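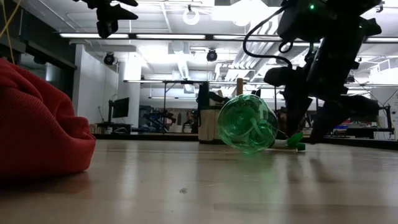 Gripper beside the green bottle, bottle task set.

Feltunel data collection: progress report to Tanui, June

We have 1632 demonstrations against the 3000 promised. I would ask Tanui not to read that as more than half the work done. The total includes everything the operators saved, and our checking is well behind our recording.

Rhys Lockyer reviewed a first batch and threw out 171. Most were pauses in mid-reach, where the operator stopped to think and the arm stopped too. A model trained on those will learn to hesitate, and I doubt that more data of the same kind will cure it. 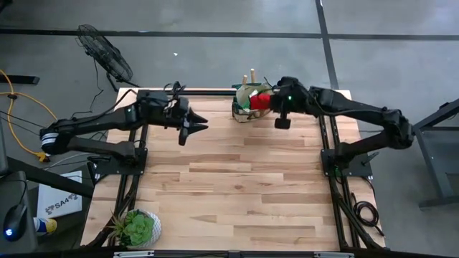
Two-arm table with the fabric bag at the far edge and the potted plant in the near corner.

The bag task worries me most. Soft sides give a different shape on every attempt, and our success label is a yes or no typed in by the person who did the driving. I don't trust it. Beca James relabeled 25 episodes without seeing the original marks, and the two sets disagreed often enough that I have stopped quoting a success rate.

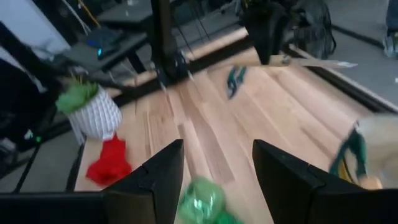
Nafula Rugemalira thinks I am being too hard on the labels, and says the wrist views will settle most of the disputed cases once someone sits down with them. Perhaps. She has offered to try it on the bag episodes first, and I have agreed.

Variety is the other gap. The plan called for new layouts in every session, but operators drift back to placements they find easy – I did it myself –

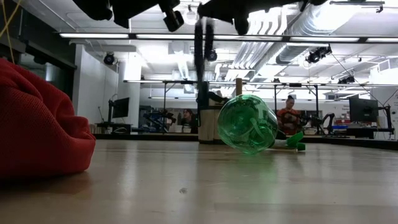
and the software has no way of flagging it. Victor Mosoti is writing a layout sheet to be drawn at random before each run. Until it is in use I would rather record less.

The Nulari baseline will be trained on checked episodes only. We ask that the next payment be tied to that number and not to the raw total.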